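13 January 2024

Up at 5 again, radiator banging. Didn't fight it. Made coffee, forgot coffee, drank it cold standing up at the sink. Snow on the car but only the powdery kind.

Finally did the sourdough thing. Starter smelled like nail polish yesterday so I fed it twice and today it doubled by ten. Dough way too wet. Added flour, then too stiff, then gave up and put it in the fridge till tonight. Aunt Fakhoury's recipe says 16 hours cold and I beleive her on everything except salt.

Letter from Wollcombe about the choir. They want us in February after all, 23 singers if we can get them. We have 19 and two of those are me being hopeful. Need tenors. Need a tenor, even one. Called Ruth, no answer, called again, she was in the tub. She'll ask her brother. He sings flat but he sings loud and he owns a van.

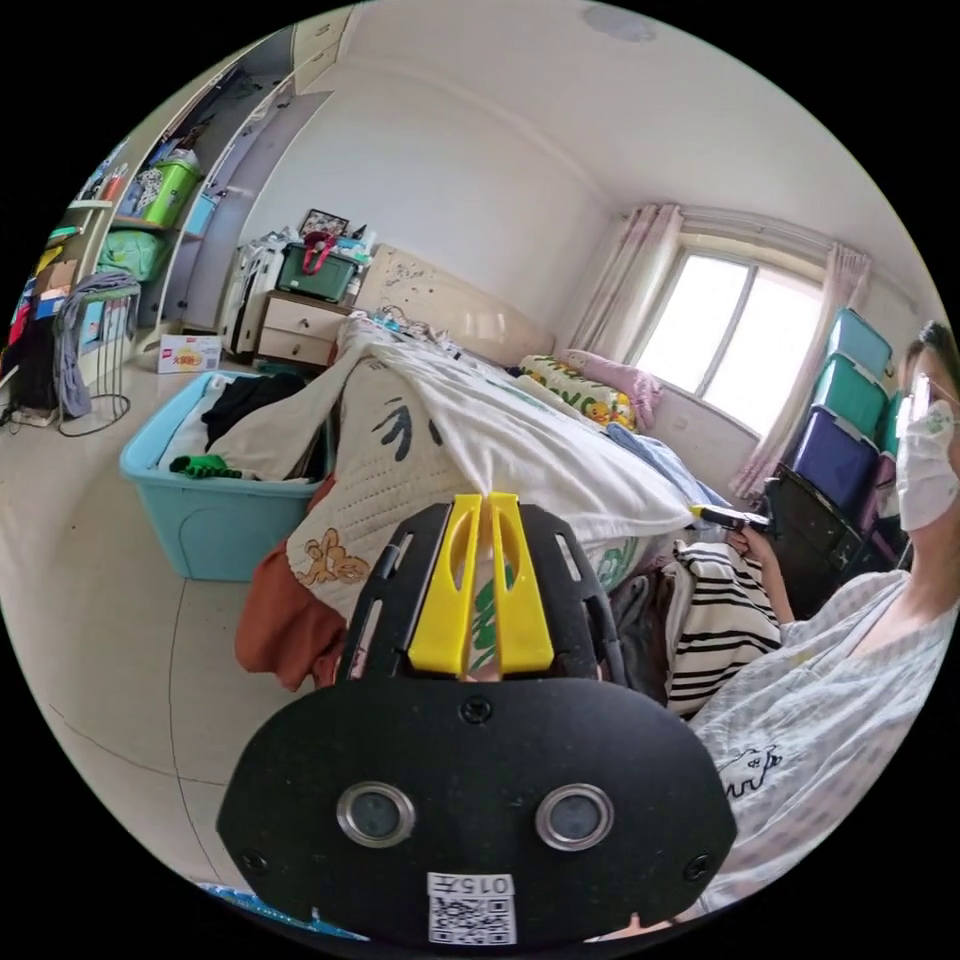 written by Mogens Kragh, kitchen table, Bollness

Bed not made by noon, so what. Went through the music instead. Second piece is too high for the altos, have to drop it a step and that means copying it all out by hand agian because the printer is dead. Pencil first this time. Last time I used pen and page four looked like a crime.

Walked to the post office, closed. Walked back the long way past the mill. Ice on the river right up to the bridge, ducks all crammed in the one open bit, shouting. Knee ok going, not so ok coming back. Should stretch. Won't.

Paid the gas. Did not pay the dentist.

Jigsaw after supper, the 1000 piece one with the harbor. All sky left now. Put in four pieces and took out one. Ruth called back, brother says maybe, wants to know if there's food after. Told her yes. Now there has to be food after.

Dough still in fridge. Bake tomorrow early. Buy pencils, stamps, butter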